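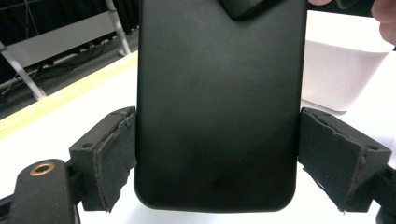
Slide 1. Good evening. My subject tonight is how to record an older relative talking about their life, and how to keep the recording once you have it. I have done this for my own family and for the Garkwood local history group. The equipment is the least of it. A plain black phone in a matte case, with a few smudges on the back, is all you need to start. Stand it upright with the back toward you and the microphone toward the speaker, or lay it on a folded towel. Do one short test and play it back before you begin.

(Ask how many people have already tried this. Wait for hands.)

Slide 2. Where to sit. Kitchens are bad. The refrigerator hums and the chairs scrape. A bedroom or a den with a carpet and curtains is much better. Turn off anything with a fan. Sit at the corner of a table, close enough to pass a photograph across.

Slide 3. What to ask. Bring 10 questions and expect to use four. Start with places, because people can answer those without feeling tested. What did you see from the front door? Where did the coal go? Who lived upstairs? Names and dates come later, and many of them will be wrong. Don't correct them on the recording. Make a note and check afterward.

Play clip one, the Tedwood clip. It is the woman describing the walk to the sawmill. Let it run to the part about the dog. Point out that I said nothing for most of it. The long pause in the middle is where I wanted to jump in, and the best part comes right after.

Slide 4. How long. Stop at 30 minutes, even when it is going well. People get tired before they say so. Come back in a week or two. The second visit is usually better – they have been thinking about it in between.

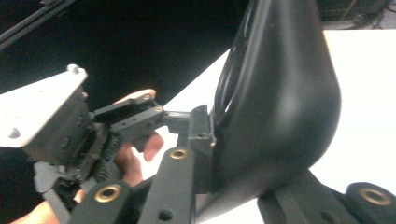 If they want to keep talking once you have stopped, let them, and write down what you remember in the car before you drive home. I lost a good story about a flooded cellar by waiting until the next morning.

Slide 5. Spelling. This one comes up with every family that moved. On the Gunar side of the project we found the surname Sproģis written four ways in one set of church papers, with and without the mark on the g. Say the name aloud on the recording and ask the speaker to spell it. Type it the way they spell it, and keep the other versions in a list.

Slide 6. Keeping the files. Copy the recording off the phone the same day. Keep one copy at home and one at someone else's house. Put the speaker, the place and the date in the file name, with the year first, so 2019-07-13 for one made today. Our own collection stands at 435 recordings, and the early ones with no dates are still a headache.

Slide 7. Transcripts. Type up one page, say 2,000 characters, before you decide whether to do the whole thing. A list of topics with times next to them is enough for most families.

(If short of time, skip clip two and go to permission forms.)

Slide 8. Permission. Get it in writing before you share anything outside the family. Forms are on the table by the door. The next workshop is in August, same room, and it covers old photographs.

Questions.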